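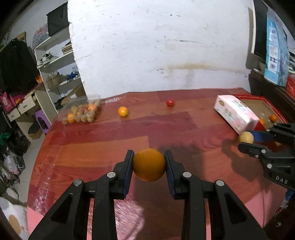 Slide 1. Hand-held grippers at a household table, with produce and an egg carton.

Speaker notes – "Buying Demonstration Data as a Service: A Review of the Tosavel Hand-Held Kit"
Time allowed: 26 minutes, followed by questions.

Opening (keep to two minutes)

Good morning, and thank you to the Tsuji program office for the invitation. My task today is to report on the Tosavel kit and on the collection service sold with it. The review was carried out on behalf of Broltel, which is considering both for its produce-handling project. The recommendation comes at the end, but I will say now that it is a qualified yes.

State the disclosure before moving on: the kit was supplied on loan. Tosavel did not pay for the review and did not see these notes.

What is being offered

The customer may choose between two arrangements. Under the first, the customer leases paired hand-held grippers and records its own demonstrations. Under the second, the customer submits a written task list, and Tosavel's operators record the demonstrations and deliver them in batches of 2,000. The lease includes 4 hours of operator training. The service includes one round of corrections per batch at no added charge.

Pause here. Ask how many in the room have purchased data in either form.

Why we tested with food

The project concerns sorting and packing, so the task list was built on items that are round, easily bruised and different in size. Uniform blocks would have told us very little about grip. We also asked that the work be done in an ordinary room with its usual furniture, as the finished system will not operate in a laboratory.
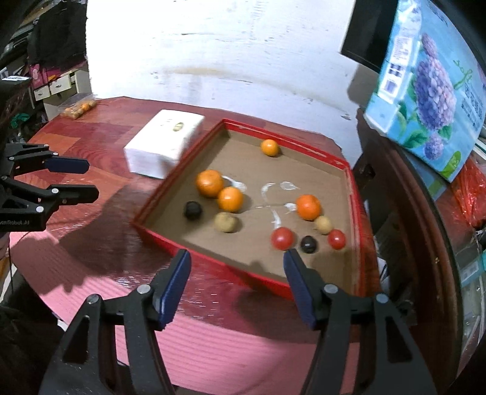 The tray tasks took up the largest share of the review. Each one names an item, a starting place and a finishing place, and the operator is expected to complete the move without disturbing the neighboring items. Small items placed close together were the hardest to specify in writing. Our first task list said only "pick up the tomato," and the operators were right to ask which one. The revised list gives a position for every item. I would advise any buyer to settle this wording before the first batch is ordered.

Findings on the equipment

Operators described the grippers as comfortable for short sessions. Most reported tired wrists after 20 minutes of continuous use, and we recommend a scheduled rest at that point. The finger pads held smooth fruit well in our sessions. Changing a worn pad requires a small screwdriver – a minor matter, but one should be kept with the kit.

The written manual is clear on setup and weak on care. Cleaning after contact with food receives a single paragraph. Broltel has asked for a fuller section.
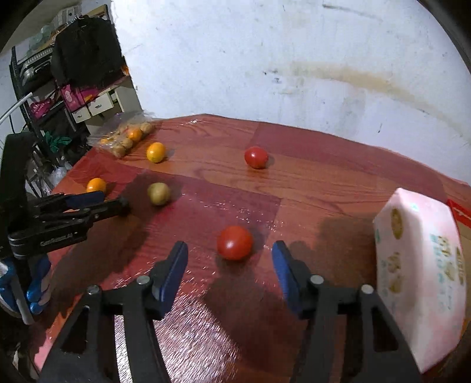
Slide 3. Open jaws before a single tomato on a film-covered tabletop.

Findings on the service

Delivery was prompt and the file naming was consistent. Labels were less even. Several recordings listed "orange" where the task list said "mandarin," and these were returned under the correction clause. The corrected files arrived within the agreed period.

We compared the terms with those of Zikolach, which leases similar equipment without operators. Zikolach's lease is simpler and may suit a group that already has trained staff. It offers no correction clause. If asked about price, refer the questioner to the handout, as both quotations depend on volume.

Recommendation

Broltel should take the service for the first two batches and defer the lease until its own staff have completed training. The contract should name the vocabulary for every item, set a limit on session length and state who holds the recordings after delivery. The last point was still under discussion in April.

For questions

Expect to be asked whether results with fruit carry over to packaged goods. The review did not cover this, and the answer should say so plainly. Printed copies of the revised task list are at the registration desk.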